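Site visit, Zarketby Regional Airport, 01/03/2025

The visit covered the security checkpoint and the baggage hall. Sorkano, which runs both under contract, allowed visitors on the floor during the early departure bank.

## Checkpoint

Four of the six lanes were staffed. The operator's log showed 1,292 passengers screened before the bank closed. Peak wait at the document check was 30 minutes, against a posted target of 20. Most of the delay built up upstream of the scanners, where the tray return belt feeds only two of the lanes and staff carry trays to the others by hand.

Lane assignment is handled by Odik, a queue management package installed last April. It reads overhead sensors and updates the signs once a minute. Staff can override it from the supervisor desk.
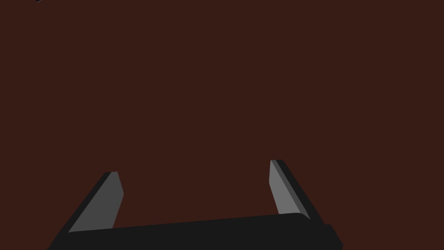 ## Baggage hall

Checked bags enter on one collector belt and pass through two inline screening machines. Bags that need a second look divert to a table at the north end. Tags that fail to scan go to a manual coding station, which handled 16 bags during the visit.

The Mercado concession shares the freight elevator with baggage staff. Deliveries are now held until after the first bank.

## Open items

- Extend tray return to the remaining lanes. No date set.
- Confirm whether the wait figure includes the line outside the rope area.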